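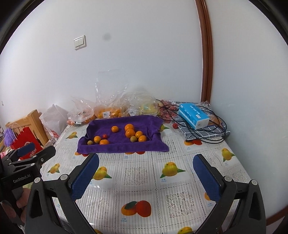 Sorting fruit with the hand-held grippers: citrus and smaller fruit on a folded purple towel, bagged produce along the back of the table.

Dravby, June 11, 2025

Dastus sells a rental kit for recording hand work. A customer gets two hand-held grippers, a case, a charging dock and an account on the company's upload service, and sends back recordings that can be used to train a robot arm. I went to the open day at its Dravby office because the packing shed I write for, Gronside, is thinking about taking a kit for the October citrus season.

The office is on the second floor above a print shop. Parking is in the back and is free until noon. There was coffee, a short talk, and then most of the morning was left for trying things out.

The talk covered what the service includes. The basic plan is 20 hours of recording a month. Dastus checks each upload and rejects clips where the gripper leaves the view for too long or the task is left unfinished. Rejected clips don't count against the hours. The checking takes two working days on the basic plan and one on the larger plan. The larger plan also covers a second pair of grippers, and a customer can move up in the middle of a contract but can't move back down until it ends.

The task on the table was fruit. Visitors picked up pieces one at a time and put them down again somewhere else. The tablecloth was a glossy one printed with mangoes and other fruit, and more than one person asked if that was deliberate. The staff said customers record at home and in small workplaces, and the software has to cope with whatever is on the table there.

I had a turn with a gripper in each hand. The fingers are black and jointed, with blue pads on the inside. The large oranges were easy. The small green fruit took me several tries, mostly because I came in too low and pushed it against the towel. After ten minutes I was doing better. My wrists were tired by then, and I would want to see what a full shift of this does to a person. Dastus suggests sessions of 20 minutes with a break between them. That should be figured into any labor estimate, and it isn't in the brochure.

Clear plastic bags were harder than fruit. The pads hold the plastic well enough, but opening a bag with two grippers is slow, and I gave up on it. The staff said bag tasks need more recordings than loose fruit. Their figures were 200 clips for a simple pick and place and 400 for a task that involves a bag. They would not promise a success rate for either one, and said it depends on the arm and on how much the produce varies.

Cattaneo, which builds the arm Dastus recommends, had a desk by the window with leaflets but no arm. I would have liked to see one run on recordings made with this kit. I was told a demonstration can be arranged at Cattaneo's own shop by appointment.

Prices: the basic plan is $255 a month with a three-month minimum. Shipping is included both ways. Replacement pads are sold by the pair and the customer fits them with a small screwdriver that comes in the case. Damage to the finger linkages is charged at cost.

Questions I still have for Gronside before we sign anything: who owns the clips after the contract ends, whether gloves can be worn under the grip, and whether the dock will work in the cold room. The first was answered with a promise to send the contract. The dock is rated for indoor use and they are checking on the lower temperature limit.

The next open day is in October, same address. Sign-up is through the Dastus site, and places for the hands-on part are limited.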